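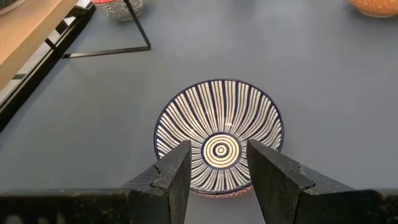 Kitchen and Dining Room Safety Check – Iltwood Guest House

Date of walk-through: May 31, 2019
Checked by: Xiaoyan Ye
Areas: main kitchen, pantry, dining room, back hall
Extinguisher tag no. 2279 (kitchen), 2859 (back hall)

Marks used: OK = no action. FIX = needs work. WATCH = fine now, look again next time.

1. Floors and walkways

1.1 Floor clear of boxes, cords and mats with curled edges – FIX
The mat at the sink has a curled corner on the left side. I taped it down for now. It needs a new mat, and tape does not count as a repair.

1.2 Path to back door clear – OK
The recycling bins have been moved out to the side porch. Please leave them there.

1.3 Floor tiles sound – WATCH
One tile by the pantry door rocks a little when stepped on. The grout is gone on two sides. Not a trip hazard yet.

1.4 Step into dining room marked – OK
Yellow strip still sticks well along the whole edge.

2. Stove, oven and hood

2.1 Burners light on first try – FIX
Back right burner took three tries. The ports look clogged. Clean with a brush and try again before calling Guron for service.

2.2 Gas shutoff can be reached without moving anything – OK

2.3 Hood filters clean – FIX
Both filters are sticky. They go in the dishwasher on the hot cycle, one at a time. The log on the inside of the cupboard door has no entry for the last cleaning, so I can't say how long it has been. Write it down when it is done.

2.4 Oven door seal – OK

2.5 Oven mitts without holes or thin spots – FIX
One of the quilted pair is worn through at the thumb. Thrown out. The other pair is good.

3. Electrical

3.1 Outlets near water have working test buttons – OK
Pressed test and reset on each one. The outlet left of the sink is stiff but it trips and resets.

3.2 Cords not frayed or pinched – WATCH
The toaster cord had been pushed behind the bread box and has a flat spot. The covering is not broken. It should hang free from now on.

3.3 No power strips on the counter – OK
Last time there was one behind the coffee maker. Gone now.

3.4 Refrigerator plug and wall plate cool to the touch – OK

4. Fire safety

4.1 Extinguisher gauge in the green, pin and seal in place – OK
Both units. The tag on the hall unit is hard to read and will need a fresh label at the next service by Afolabi.

4.2 Smoke alarm tested – OK
The dining room alarm is loud enough to be heard in the upstairs hall with doors closed.

4.3 Fire blanket within reach of the stove – FIX
It was hanging behind the aprons. I moved the aprons to the other hook. The blanket hook itself is loose and wants a longer screw.

4.4 Exit route posted – OK
Copy by the back door is faded but can be read.

5. Dishes, glassware and serving pieces

5.1 No chips or cracks in anything guests eat from – FIX
Pulled two water glasses with chipped rims. Run a fingertip around the rim when unloading, chips are easier to feel than to see.

5.2 Decorated and hand-painted pieces kept for display or dry items unless known to be food safe – WATCH
We still have no paperwork for the older painted pieces. Until we do, they can hold wrapped candy or napkins. No salad with dressing, no cut fruit, nothing hot, and keep them out of the microwave.

5.3 Heavy stacks below shoulder height – FIX
The large platters were back on the top shelf. I brought them down to the lower cupboard. Whoever puts them away after Sunday-style brunches, please use the lower cupboard even if it means shifting the roasting pans.

5.4 Shelf brackets tight – OK

6. Food storage and water

6.1 Refrigerator at 40 F or below – OK
Read 38 F on the hanging thermometer with the door closed for a while first.

6.2 Opened food labeled and dated – FIX
Three containers without labels, all thrown out. The marker had dried up. New one is on a string by the fridge.

6.3 Raw meat on the bottom shelf – OK

6.4 Cleaning products apart from food – OK
The Flemik degreaser is back under the sink with the child latch closed.

6.5 Hot water at the sink – WATCH
Comes out a bit too hot for comfort. Ask whoever services the heater to look at the setting.

7. First aid and contacts

7.1 Kit stocked – FIX
Burn gel is out of date. Low on the large bandages. The box says 100 assorted, but what remains is nearly all the tiny size.

7.2 Emergency numbers posted by the phone – OK
Poison control added at the bottom.

Comments

Most of the FIX items are small and can be done with what is in the tool drawer. The burner and the blanket hook should come first. Order the sink mat, the mitts and the burn gel together – the supply store charges the same delivery for one thing or three.

Pantry light was not checked, as the bulb was out. Bulb replaced after the walk-through, but the switch should be looked at next time.

Next full check: August. Bring a copy of this sheet and start with the items marked WATCH.

Contact: Iltwood Guest House front desk | © 2019 Iltwood Guest House | Back to top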